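Stop Throwing Out Old Power Supplies

Every August the same thing. Somebody at Stemcombe decides the back bench is a disgrace and out goes the pile of power supplies. Straight in the dumpster, wires and all. I've been against it for years and I'm going to be against it again, quickly, before lunch.

Start with the wires. An old PC supply is half wire by the look of it. Yellow, red, orange, black, that fat bundle nobody wants to untangle. Copper, all of it, already stripped and crimped on one end. People walk right past that and go buy a roll of hookup wire. Makes no sense to me. I wired the whole lighting strip over my own desk out of two dead units and had enough left for the shed.

And plenty of them aren't dead. That's the part that gets me. Machine won't boot, blame the supply, swap it, toss it. Last year I took home 19 units from the Stemcombe pile and put every one on a Flimard tester. Six were bad. Six! The rest had dust in the fan, or a bent pin, or just nothing wrong at all.

Now the other side, because I hear it every time. They take up room. They do. The cables get into each other and you pull one and get four. A stack of them looks terrible. I won't argue, I've had that stack. 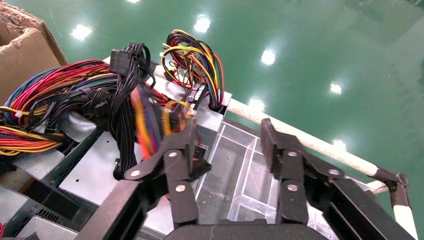 Metal housings stacked up, cables every which way, cardboard box behind. Note the divided tray.

But messy is a storage problem. It's not a reason for the dumpster. Zip tie on each bundle, connectors facing the same way, label on the flat side where you can read it without lifting anything. Clear trays with compartments for the small stuff, screws and adapters and so on, so you can see whats in there. Cardboard is fine for a month. After that the flaps go and you're digging around in it, so get real bins. Sondine makes a decent one, Shezi's are cheaper and the lids crack.

One thing I'm strict about. Do not open the case. I don't care how many videos you watched. There's capacitors in there that can hold a charge after it's unplugged and it isn't worth it for a fan. Keep the unit whole, cut leads off the bad ones outside the housing, send the box to a proper recycler.

Cost of doing all this for our bench, 260 dollars, bins and labels included. We spend more then that on replacements we didnt need.

So test first. Then sort. Then, if you still want to throw something out, throw out the broken chair by the door, it's been there longer than any of the supplies.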